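Nasstead House, ground floor
Shared table and work surface check, with comments
Checked by: Mwanahawa Kashindye
Date: 2023-12-25
Reason for inspecting furniture on Christmas Day: drew the short straw in October

Mark each line OK, FIX or SEE COMMENT. "Fine" is not a mark. Neither is a smiley face, whoever that was last time.

PART A: THE TABLE ITSELF

1. Table stands level, no rocking. OK
Comment: The folded Mallia brochure is still under one leg. It has now done more for this building than the shelving we bought out of it.

2. Boards meet evenly at the seam. OK
Comment: Ran a fingernail along it and could only just find the join. Please keep crumbs out of it anyway.

3. Front edge strip attached along its full length. OK
Comment: Pressed it end to end and nothing lifted. If it does lift, report it. Do not peel it to see how far it goes.

4. Surface free of ink, glue and cup rings. SEE COMMENT
Comment: One cup ring at the back, faint. I have my suspicions and they drink tea.

5. Load sign in place (500 lb, spread evenly). FIX
Comment: Sign has fallen down behind the radiator. Nobody is to test the number in the meantime.

PART B: THINGS LEFT ON THE TABLE

The rule is that the table gets cleared at the end of the day. What follows is how the rule is doing. 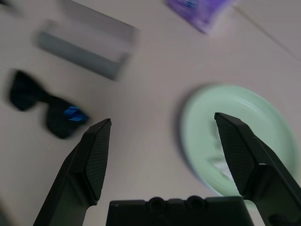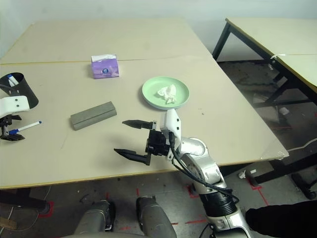
Ground floor table, Part B. Sunglasses in the first picture; tissues, plate and gray block in the second.

6. Tissue box upright, with tissues in it. OK
Comment: Purple box, back of the table, one tissue up and ready. The best-behaved item on this list.

7. Used tissues in the trash. FIX
Comment: There is a crumpled one in the middle of the green plate, presented like a dinner roll. Trash can is 8 steps from the table. I walked it.

8. Plates returned to the kitchen. FIX
Comment: See 7. Plate to be washed before anyone puts a cookie on it. Brøndum dish soap is under the sink, behind the other, empty Brøndum dish soap.

9. Pens and markers in the holder. SEE COMMENT
Comment: The blue-and-white one is in. The white one with the blue cap is out, cap on at least, so half a point. Holder is on a tilt at the left end and should be stood up straight and moved in from the edge.

10. Heavy or hard items kept off the surface. FIX
Comment: Gray block with a groove in the top, lying at an angle in the left half. I don't know if it is concrete but it looks enough like it that I want a felt pad underneath. Lift it, don't slide it. If it's yours, put your name on it.

11. No personal items left out. FIX
Comment: Black sunglasses. In December. They go in the Vindberg tin by the front door and stay there for 15 days, after which they belong to whoever needs to look mysterious.

PART C: AROUND THE TABLE

12. Walkway to the fire door clear. OK

13. Outlet covers intact. OK
Comment: Both tight.

14. Ceiling light working, no flicker. SEE COMMENT
Comment: Hums. Didn't flicker while I was under it, and I gave it a good long stare.

15. First aid box stocked and sealed. FIX
Comment: Down to 2 bandages and a pair of tweezers. Reorder.

FOLLOW-UP

Items 7, 8 and 11 can be fixed by anyone with hands. Item 10 needs the owner of the block. Items 5 and 15 are mine.

Signed: M. Kashindye
Copy to the kitchen corkboard, over the old one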